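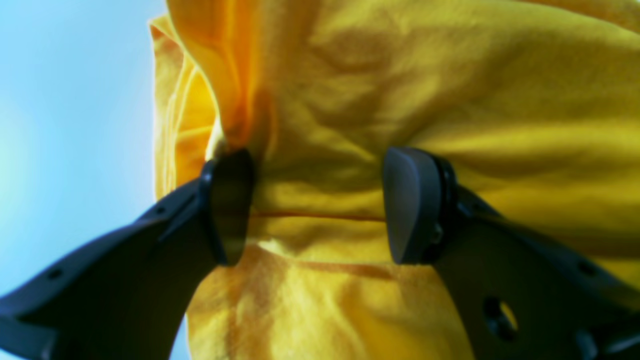 Page last changed: 12th December, A. Poduval

Section 5: Setting up the Fana drying cabinet

Read Section 2 (Electrical supply) before you start. The cabinet must be standing in its final position with all transport tape removed.

Leveling and venting

1. Set the cabinet on a hard floor. Do not place it on carpet or on a rubber mat.
2. Turn the front feet by hand until the door stays where you leave it when half open. Tighten the lock nuts against the base.
3. Push the vent hose onto the collar at the back and close the clamp. The hose may have no more than 2 bends.
4. Open the damper fully. The lever points straight up.

Caution: Never vent the cabinet into a chimney or a gas flue. 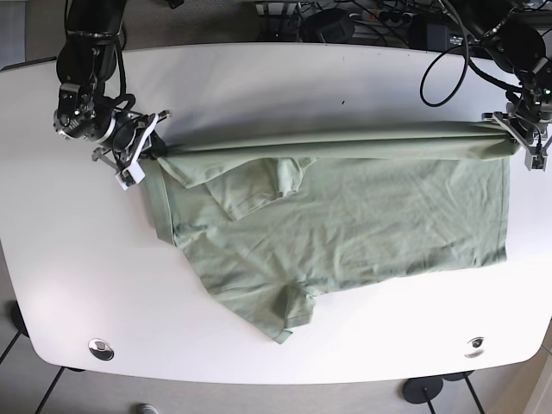 T-shirt laid out on a table

Before the first load

5. Wipe the inside with a damp cloth and mild soap. Leave the door open until the walls are dry.
6. Hook the rails into the side slots. The top rail is shorter than the others and fits only one way.
7. Run the cabinet empty on High for one full cycle. A slight smell of warm paint is normal during this run.

Loading

Spin clothes well in the washer first. Dripping items will overfill the tray and can set off the water sensor. Shake each piece out and button shirts at the collar.

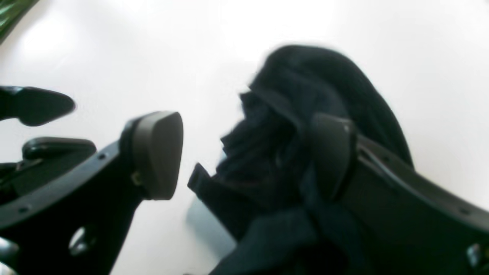

Hang heavy items on the lower rails and leave a hand's width between them. The cabinet holds 8 adult shirts on hangers. Knitwear goes flat on the mesh shelf, which is sold separately as Matside part 409.

Note: Dark and light items can share a load once they have been washed, but new dark cotton should be dried alone the first time.

Caution: Do not dry anything that has been cleaned with solvent, or anything with foam rubber in it.
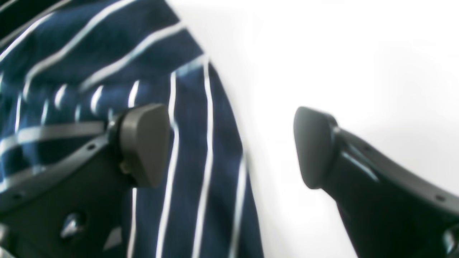
Setting the timer

8. Close the door until it clicks.
9. Turn the dial past the first mark, then back to the time you want.
10. Press Start. The lamp stays lit until the fan stops.

If the lamp flashes, empty the tray and press Start again. If it still flashes, see Section 8.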